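Thread: Developing trays, is 8x10 big enough?

silverhalide_nik
Posted 8 November 2021
Setting up a darkroom in the spare bathroom. I only print 5x7 and now and then 8x10. The Venimberg kit comes with three 8x10 trays and I'm wondering if I should size up to 11x14 right away. Counter is short, so space matters.

grainfarm
Size up. An 8x10 sheet in an 8x10 tray is a pain to lift out, and you end up scratching the emulsion with the tongs. I switched in July and wouldn't go back.

tolley_road
Disagree. I printed for 15 years in 8x10 trays. Smaller trays need less chemistry, and for 5x7 you'll be fine. Rock gently by one corner and lift from the short side.

A plain white one with a low rim is all you need for 5x7: 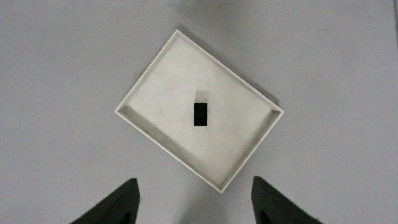
Re: Developing trays, is 8x10 big enough?

grainfarm
Low rims slop when you rock them. I'd want ribs on the bottom too. With 11x14 I pour about 2,000 ml and it stays put.

tolley_road
2,000 is a lot of developer to dump for one evening of 5x7s. I use 900 ml and it's plenty.

enlarger_pete
Has anyone tried the Scanlon vertical slot thing? Takes up almost no counter.

silverhalide_nik
Looked at it — too expensive for me. I'll start with the 8x10s and get one bigger tray for the wash.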